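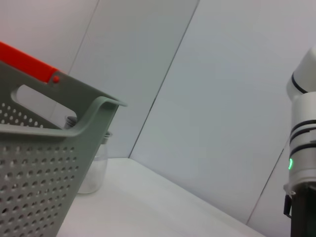 Did ratepayers pay for the former mayor of Divthorpe's memoir?

They paid for part of the print run. Council bought 151 copies at full retail price, and the invoice is in the library services budget under "local collections".

I've now read the book and the papers council released on 24 July 2025, so I'll put what I found in one thread.

The publisher is Mollel, a small press that mostly does club histories and family trees. The author pays a set-up fee and Mollel prints to order. Plenty of decent local books get made that way and I've got a few of them on the shelf.

Library services has two branches. Each got 2 copies for lending and there's one more in the local history room. That leaves 146, which the papers list as "civic gifts and presentation".

Council's gift policy says anything bought for presentation should go through the mayor's office budget, where it gets reported every quarter. Library purchases under the threshold don't get reported separately. This one was under the threshold by $36.

I asked the media office who approved it. The reply was that the purchase "followed normal process for a title of local significance". I asked again for the position title of the person who signed. No reply yet.

For comparison, the last book by a local author that the library bought was the flood history. They took four copies.

Now the book itself. It's 19 chapters and a lot of it is fine. The early part about growing up behind the produce store is the best writing in it, and the bit about the first campaign, doorknocking in the rain with misprinted flyers, rings true to anyone who's done it.

The ring road chapter is where I stopped being generous. It says the contract with Trendar was "endorsed without dissent". The minutes are on the council website. Three councillors voted against it and one of them had her reasons recorded.

It also says the project came in on budget. The final figure was nearly 56 per cent over the first estimate. There was a revised estimate later on, and it did come in on that one. The book doesn't mention there were two.

The Ultix parking meters, which ran for less than a year and filled the letters page the whole time, get one sentence. It's in the chapter about the Christmas lights.

People leave things out of memoirs and that's their business. My problem is with a public library paying full price for a box of them and filing it where the rest of us wouldn't look.

I've put in a request for the gift register to see where the 146 went. It's due back in August.

A few people have asked if they should bother reading it. Borrow it. Both branches had it on the shelf when I checked the catalogue this morning, no holds.

Correction to the post about the vote: the councillor's reasons are in the attachments to the minutes, so you'll need to open the second PDF.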